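Sorting and Bunching Artificial Flowers: Notes From the Stendiseck Open Day

The workshop hall at Stendiseck opened to the public for an afternoon in October. The bench I stayed at longest had a two-armed robot handling artificial flowers. I make silk and plastic arrangements at home and wanted to know which parts of the job a machine finds hard, on the theory that those are also the parts where people lose time. The notes below are the ones that carried over to my own table.

Clear the middle. Keep stock at the left and right edges in shallow trays with raised sides, and leave the center for the stem in hand. A plain white surface is best. Dark leaves and thin stems show up on it at once, and a dropped leaf sprig is easy to find.

Lay the bunch flat to build it. Most people hold the bunch upright in one fist and feed stems in from the top, which tires the hand and lets the heads turn. On a flat surface the stems stay where they are put.

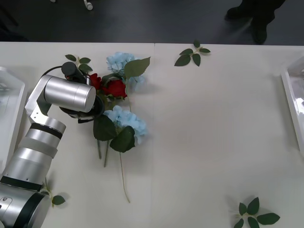 Start with the wide heads. Hydrangeas set the outline, and roses go into the gaps between them. Loose leaf sprigs go in last, low down, to cover the bare stems. If a hydrangea head slides on its stem, pull it off, put a dab of hot glue on the peg and push it back. Hold for 7 seconds.

Grip the stem, never the bloom. Fabric petals crease under pressure and the crease stays. If one does crease, hold it in kettle steam with tongs and smooth it from the center outward. Try one petal first, as cheap dyes run.

Use 2 hands for transfers. One supports just under the head, the other takes the stem lower down. Let go with the first only after the second has closed.

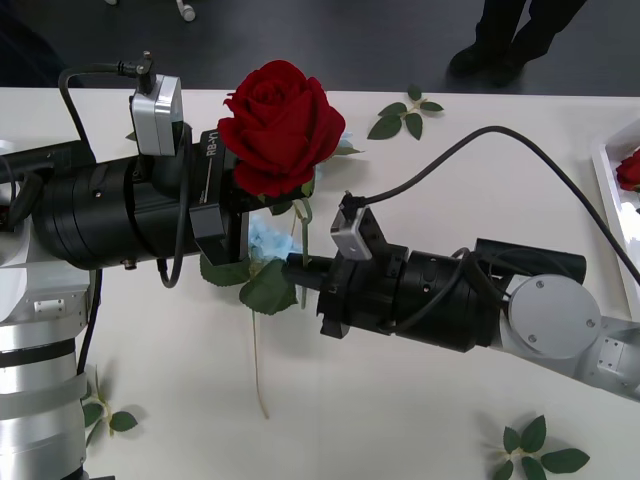
Straighten wired stems before starting. A bent stem rolls when it is put down and takes its neighbors with it. Run it between thumb and finger from the head to the cut end. For stubborn bends, lay it along a table edge and press.

Cut wired stems with side cutters. Scissors will do it for a while and then they will not cut anything else. I use a pair from Dukimport, kept in the flower box so it stays out of the kitchen drawer.

Tape the bunch in 2 places, one just below the heads and one a hand's width lower. Stretch floral tape as it goes on - it does not stick until it is stretched.

Sort leftovers by stem length. Color seems the obvious choice, but length decides what fits a given vase. I have around 300 stems, and sorting them this way took one evening. The Salazar boxes with the flat lids stack well and are long enough for most roses.

Parking for the hall is on the Trunton side. The doors open at 1 p.m. and the benches get crowded after 3.

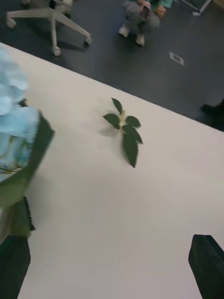 Comments

Trunton reader: I tape mine in one place only and have never had a bunch come apart. A second band makes it hard to fan the stems out in a wide vase.

silkandwire: Depends on the vase. For a narrow neck I would do both bands.

Anonymous: Steam took the color out of two of my red roses, so please do the test petal. A cool iron through a cotton cloth worked better for me on the leaves.

potting_bench: Does the length sorting hold up with hydrangeas? Mine are all cut short and end up in one box anyway.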